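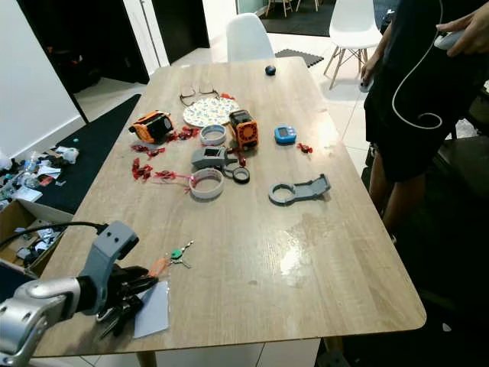

Zivby key tracker, two stars

I bought the Zivby in December after losing my office keys twice in one week. The box promises a range of 90 feet. In my house it gave up at the bottom of the stairs. The beep is fine if the room is quiet and you already have a fair idea where to look.

The app wants an account, your location all day and a rating after every search. It has 3,838 reviews in the store and I'd love to know who wrote the good ones. Battery lasted 6 weeks. My old Droltside did less, cost half as much and still works.

Kagiso Mkhize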